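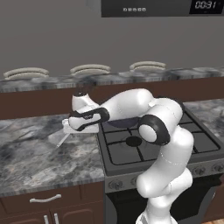
Gas stove and gray marble counter, with the arm reaching left.

Review: Fundason Party Sign Kit, the 30-piece yard set

When our block on Estberg Road decided to throw a drive-by send-off for the crossing guard in November, I was handed the decorations, mostly for having missed the meeting. I bought the Fundason kit for $60. It comes with stakes, corrugated plastic letters, a few balloons-on-sticks and a bag of clips that I am still finding in the lawn.

The letters are good. They're 18 inches tall, bright enough to read from a moving minivan, and they survived a night of sleet without curling. The selection is another matter. You get two of most vowels and one lonely K, so THANK YOU is fine but any follow-up remark takes planning. We wanted WE WILL MISS YOU and ended up turning an M over to get our second W. It looked like a ransom note from someone cheerful.

The stakes are where Fundason saved its money. They're thin wire, and six of them bent going into perfectly ordinary dirt. A rubber mallet makes this worse. A neighbor lent us the heavier Zuteck stakes she uses for real estate signs, and those went in like butter and fit the same slots. If you live anywhere the ground gets hard, budget for a set.

Setup took me an hour and a half, most of it spent squinting at a folded instruction sheet that shows HAPPY BIRTHDAY and assumes you have no other feelings. Takedown was ten minutes. The storage bag holds everything if you are patient and nothing if you aren't.

How did it do on the day? The local paper's website put the line of cars at 700 feet, and people honked at the sign, which I choose to take personally. The letters read clearly in every phone picture I was sent. The balloons-on-sticks spun so hard in the wind that one left for Dogbe Street and has not written.

I'd buy it again for the letters, with a second pack of consonants. Three and a half stars out of five.

Posted Thu 11 December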